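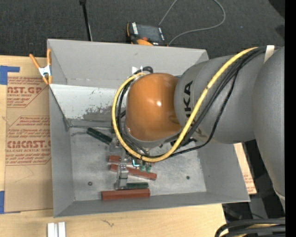
Surely the thing did what it was supposed to do, a reader called Presach wrote to me after my last piece. It hit something, it stopped, no one was hurt, so where's the failure? I've been chewing on that question ever since, mostly in the bath, and I think it deserves a proper answer.

For anyone who missed the first piece: we run a bin-picking cell on a project called Skusoseo. Big orange and grey KUKA arm, metal bin, coloured blocks, gripper goes in, block comes out. One afternoon in October the wrist turned a bit further than usual to get at a block lying near the side, the hose and cables went tight, and the arm pulled itself into a protective stop with the gripper still down in the bin. When we looked the hose over afterwards there was a split in it on the inside of the bend, where you'd never see it from a chair.

So yes, Presach, it stopped. But look at what it stopped for! The arm has no idea it's wearing a hose. It knows where its joints are and how hard its motors are pushing, and as far as it was concerned everything was lovely right up until the load on the wrist went over the limit. The stop was the last thing in the queue. Before it came weeks of the hose being bent a bit too sharply, over and over, and every one of those went into the log as a success.

I went back through that log (I had a cold and nothing better to do). We had 1,821 picks recorded since the hose was last changed, and in about 80 of them the wrist had gone past the angle we'd all agreed it shouldn't go past. Agreed out loud, I mean, standing next to the cell with mugs of tea. It was never typed into the software. The planner was free to go there and so it went there, quite cheerfully, whenever a block was lying awkwardly.

That's what I'd call the failure, and it's ours. I get cross when people file this sort of thing under wear and tear. Tyres are wear and tear. A limit that lives in three people's heads is a missing limit.

The cables bother me more than the blocks do, if I'm truthful. All the clever talk in this field is about grasping, and I love it too, I could watch a gripper think its way round a heap of blocks all day. But the stuff strapped along the outside of the arm gets treated like the lead on a kettle. Somebody ties it up on the first morning and from then on it's scenery. Our simulator, Cluven, didn't have the hose in it at all! The simulated arm could twirl its wrist like a majorette and come away perfectly happy, and we took its word for it.

We've done a few things since. The wrist limit is in the software now, a good bit tighter than the tea-mug version. There's a fat, ugly tube in Cluven standing in for the hose, and it has ruled out a surprising number of moves I used to think were rather elegant. Every 800 picks we stop and run a hand (a gloved one, with the drives off) along the whole length of the thing. It takes ages and everyone moans, me included.

Has it cost us? It has. Blocks in the corners take longer, and a few get left behind for a person to fish out. I had an argument about this with the people at Lui, who would like the old cycle time back, please, and who pointed out that one split hose is cheap. It is cheap. But I've stood beside that arm when it moves and I don't fancy the next thing we forget to write down being something that isn't made of rubber.

Presach, by the way, has written again to say a stop is still a stop. We're not going to agree, and I'm off to check the straps.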